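Rundton's spring lookbook is out, and it's a good one

23 May 2024

The home collection from Rundton that got so much love at the Andilik design fair in April now has its own lookbook, and it is a treat to page through. There are 36 pieces in all, from slim console lamps to a deep green reading chair that we'd happily move into tomorrow!

The fabrics come from the Bañuelos mill, which wove four new patterns just for this line. Our favorite is Badik, a loose stripe in rust and cream - it looks wonderful on the big floor cushions.
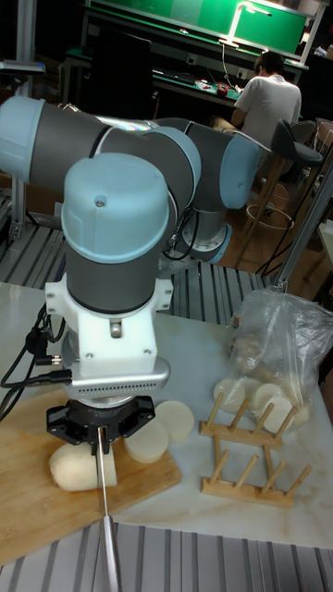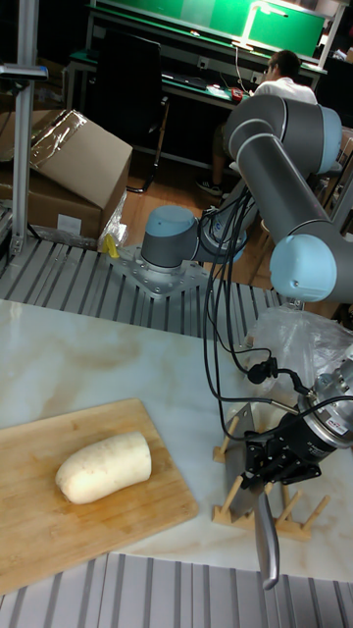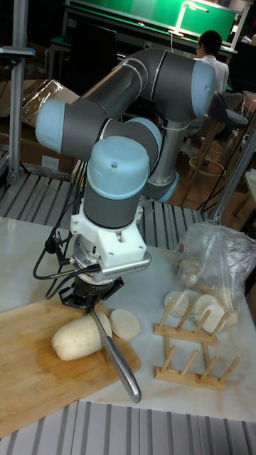
Robot arm at a marble-patterned tabletop, with a peeled radish on the cutting board (second photo) and a kitchen knife (third photo).

The fair's short video tour of the Rundton rooms is online too. It runs nine minutes and lingers on the dining room, where the lamps are hung low over a long table and everything glows. The print run of the lookbook is 2000 copies, and showrooms have them at the front desk now. Swatches of all the Bañuelos patterns can be ordered with it - ask for the full set.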